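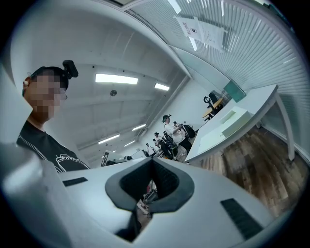

Reading time: 3 min

A hand-held gripper kit is sold as a set of tools, but most of the lost hours in a session come from the room and the table. The kit reviewed on this page is the Solel pair from Jindance: two grippers, two straps, a charging tray and a printed setup card. It records an operator handling ordinary objects so that an arm can later be trained on the same motion. The jaw is a V-shaped notch with a dark textured lining, and black rubber pads are set into the white body on either side of it. Wipe the lining and the pads with a barely damp cloth after each session. Do not use furniture polish or silicone spray on anything that touches the work. Head cameras worn on a strap, as the people here have them, should be fitted before the grippers are picked up.

Preparing the table

Clear the table of everything that is not part of the task. Use a matte top where possible. Gloss tops throw back ceiling light, and fluorescent panels are the worst for it. Close the blinds if there is glass alongside.

Set the objects at least 4 inches in from the front edge. Flat items such as folders are harder to pick up than boxes. Practice the lift with bare hands first, then with one gripper, then with two.

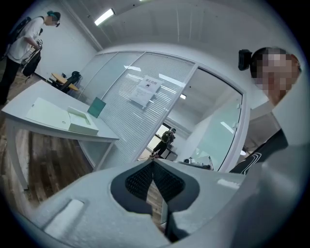

White desk with the pale green item laid out and a teal-green panel standing beside it.

Upright objects tip easily when approached from the side. Come in level, close the jaw slowly, and wait for a full stop before lifting. If an object slides, add a square of Tukwood shelf liner under it. The liner can be cut with kitchen scissors and leaves no residue.

Run each task for 30 seconds or less. Longer takes are harder to sort and tire the wrist. A break of some 18 minutes after every hour was enough for our operators. Borghild Hägglund, who ran the bench trials in November, preferred shorter breaks and more of them.
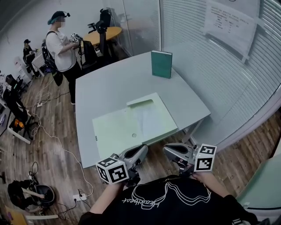
Cables belong along the wall or under a flat cover. Power strips should be off the walking line between tables. Where several people work in one room, allow 60 inches between stations, more if anyone is wearing a backpack.

Storage and verdict

Store the grippers jaw up, with nothing stacked on top. Marker cubes, if fitted, should be dusted with a dry brush. Scratched markers track poorly and need replacing. Kontogiannis stocks spare pads and straps, but the pads are sold only in pairs.

The Solel pair is well built and the straps hold. The setup card is too brief, and the charging tray has no cover. Suitable for a small workshop with a spare table.

Shares: 18 | Comments: 4

Contact | Copyright Jindance bench notes, 10 June 2018 | Back to top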